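December 25, 2018 is not used here; the report is dated below.25 December 2018
By the Losgate project office
Filed under: Grant Reports, Community Kitchens

Losgate Shared Kitchen: second progress report

The grant was given to refit the storage side of the Losgate kitchen and to set up a lending stock of food containers for the groups that cook there. This report covers the work since the first report and the money spent on it.

The shelving from Sproģis was fitted in the first week of the period. Two brackets were the wrong depth and were exchanged at no charge. The shelves are now in use along the whole of the back wall, and the old cupboard has been taken out. We had planned to keep the cupboard for dry goods, but the doors no longer closed and the repair quote was more than the cupboard was worth.

Containers were bought in two orders from Vallov. We now hold 100, against 47 at the time of the last report. They are a mix of shapes because the groups asked for different things. The Stavada lunch group wanted deep ones for soup, and the baking group wanted wide ones that could be stacked. Lids are the weak point. Several came back without one, or with one from another set, and we have started checking each lid against its container at return. This has slowed the end of sessions a little, and we think it is worth keeping.

Small items were getting lost on the deep shelves, so we are also trying wire baskets. They can be lifted down whole and put on the table while a group packs up. So far the groups like them. The open grid lets people see what is inside, but narrow things such as spoons can slip through, and those have gone back in the drawer.

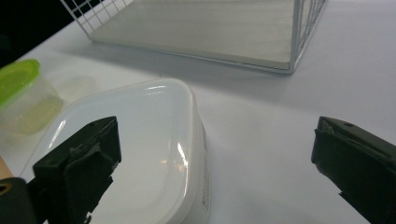
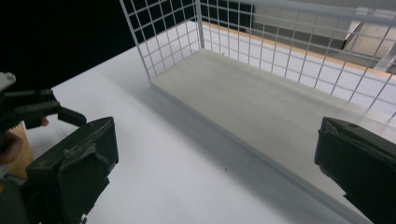

White wire mesh on the worktable, with food containers beside it in the first picture.

Spending to date on containers, baskets and labels is $2,426. The shelving was paid for from the first installment and is not included in that figure. Of the second installment, $1,000 is still unspent. We would like to use it for replacement lids and a second worktable, and ask for your agreement to this, as the table was not in the original budget.

One item is behind schedule. The printed guide for new groups was due this month and is still in draft. The section on labeling has to be rewritten - our first labels were hard to read once they had been through the dishwasher, and we are testing another type. The draft can be sent to you now if that would help.

The next report will cover the lending record for the full stock and the cost of replacements. It will also say whether the baskets are to be kept on all the shelves or only on the lower ones.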